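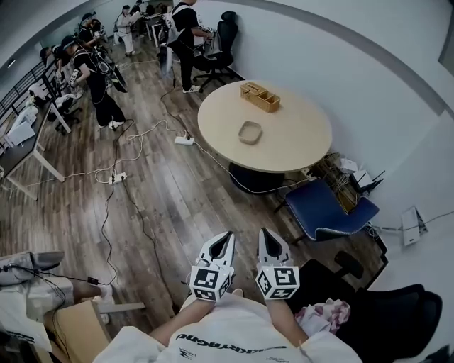
ACTA DE LA REUNIÓN DE SEGUIMIENTO DEL ACONDICIONAMIENTO DE LA SALA DE REUNIONES

Fecha: 30 de septiembre de 2020
Lugar: oficinas de Altberg, planta 2
Redacta el acta: Charoen Chaimongkol
Asisten: Altberg (servicios generales y sistemas), Dukisance (instalación eléctrica y de datos), Arancibia (mobiliario)
Excusa su asistencia: Privora (limpieza y retirada de residuos)

Orden del día

1. Aprobación del acta anterior
2. Cableado y regletas
3. Router y equipo de red
4. Mobiliario
5. Pavimento
6. Material de sobremesa
7. Presupuesto
8. Ruegos y preguntas

1. Aprobación del acta anterior

Se aprueba con una corrección. En el apartado de mobiliario, donde decía «mesa rectangular» debe decir «mesa redonda». Arancibia confirma que el error no afecta al pedido, tramitado con la referencia correcta.

2. Cableado y regletas

Dukisance expone el estado de la instalación. La alimentación de la sala se resuelve de forma provisional con regletas blancas apoyadas en el suelo, una de ellas inmediata a la mesa redonda. Varios cables discurren sobre el pavimento sin canalizar, entre ellos uno blanco de longitud considerable que forma un bucle entre regletas y otro negro, también largo.

Servicios generales señala que el tendido ocupa superficie de paso y pide que se corrija antes de abrir la sala a uso general. Se debaten dos soluciones:

a) Canaleta de suelo de perfil bajo, adherida al pavimento, desde la pared hasta la base de la mesa.
b) Caja de suelo empotrada bajo la mesa, con tomas de corriente y datos.

La opción b) obliga a levantar parte del revestimiento y a fijar la posición de la mesa. Sistemas se muestra contrario, dado que la disposición del mobiliario cambia según el tipo de reunión. Dukisance indica que la opción a) se ejecuta en una jornada y admite desmontaje.

Se acuerda la opción a). La medición del trazado es de 21 metros, incluidos los ramales. Los latiguillos que excedan la longitud necesaria se sustituirán por otros más cortos; el sobrante no se enrollará dentro de la canaleta.

Se acuerda asimismo etiquetar ambos extremos de cada cable. El código llevará el número de toma y una letra: E para corriente, D para datos. Sistemas facilitará la plantilla.

3. Router y equipo de red

El router blanco de antenas negras permanece en el suelo, junto a la pared, entre cables y otro equipo. En la misma zona hay un aparato blanco con forma de caja, también en el suelo y con cables conectados, que no figura en el inventario de la sala. Sistemas comprobará a qué servicio corresponde antes de moverlo o desconectarlo.

Se propone instalar una balda mural con ventilación inferior. Dukisance pide que quede separada de cualquier asiento y que la toma de corriente se sitúe por encima del zócalo. Arancibia puede suministrar la balda en blanco, con un plazo de entrega de 10 días laborables.

Servicios generales pregunta si procede un armario cerrado. Sistemas responde que no lo considera conveniente para un equipo con antenas y que la balda abierta basta. Se acepta.

El traslado se hará fuera del horario de oficina. Sistemas avisará con la antelación habitual y dejará constancia de las conexiones previas al corte.

4. Mobiliario

4.1. Mesa. Se mantiene la mesa redonda de tablero en tono madera claro y base central oscura. Arancibia revisará la nivelación del pie una vez colocada la canaleta.

4.2. Sillas. La dotación no es homogénea: hay una silla de asiento azul acolchado con ribete blanco y patas negras, y sillas de oficina negras, una de ellas de malla y con ruedas. Servicios generales propone unificar. Arancibia presenta dos alternativas:

- Completar con sillas fijas del modelo azul. Ocupan menos y no ruedan sobre la canaleta.
- Completar con sillas de malla con ruedas. Mejor regulación, pero obligan a comprobar el paso sobre el perfil de suelo.

Sistemas prefiere la segunda por la duración de las sesiones de trabajo. Servicios generales prefiere la primera por precio. No hay acuerdo. Arancibia enviará oferta de ambas y el punto pasa a la reunión de noviembre. Hasta entonces no se retira ninguna silla.

4.3. Prendas y textiles. Se recuerda que la sala carece de perchero y que las sillas se utilizan para dejar telas y ropa. Se solicita a Arancibia un perchero de pared con fijación mecánica. No se admiten modelos de pie, que reducirían la superficie libre.

5. Pavimento

El revestimiento, de lamas con veta de madera en tono gris pardo, se conserva. Dukisance consulta si puede emplear adhesivo directo para la canaleta. Servicios generales no lo autoriza sin ensayo previo en una zona poco expuesta. El ensayo se hará junto al rodapié y se revisará a las 48 horas. Si quedara residuo, se usará cinta técnica de doble cara.

La ficha de limpieza de Privora, remitida por escrito, indica que las regletas y los cables sueltos impiden el paso de la fregona mecánica. Por este motivo Privora limpia la sala con mopa hasta que se complete el punto 2. Se toma nota.

6. Material de sobremesa

La bandeja trenzada con compartimentos se queda en la mesa, en la parte posterior del tablero. Se destinará a adaptadores, rotuladores y mandos. El plato cuadrado beige, de poco fondo, queda para objetos pequeños. No se depositarán en ellos alimentos ni pilas usadas.

Sistemas pide que cada compartimento lleve rótulo. Se deja a criterio de servicios generales.

7. Presupuesto

Dukisance presenta una valoración de canaleta, latiguillos y mano de obra, a falta de la toma para la balda. El material de etiquetado asciende a 124 euros y se carga a la partida de sistemas. La balda y el perchero se tramitan en un único pedido a Arancibia. Las sillas quedan fuera hasta que se resuelva el apartado 4.2.

8. Ruegos y preguntas

Dukisance ruega que no se conecten nuevas regletas en cascada mientras dure la situación provisional. Servicios generales colocará el aviso correspondiente en la puerta.

Arancibia pregunta por el acceso de carga. Se utilizará el montacargas, con reserva previa en recepción.

Tareas pendientes

Dukisance: ensayo de adhesivo, ejecución de canaleta, sustitución de latiguillos.
Sistemas: plantilla de etiquetas, identificación del aparato blanco, traslado del router.
Arancibia: balda, perchero, nivelación de la mesa, ofertas de sillas.
Servicios generales: aviso en puerta, rótulos de la bandeja, reserva del montacargas.
Privora: confirmar por escrito la fecha de vuelta a la limpieza ordinaria, una vez recibido el aviso de fin de obra.

Próxima reunión: noviembre, en fecha que se comunicará por correo. Las observaciones a esta acta se remitirán a Charoen Chaimongkol.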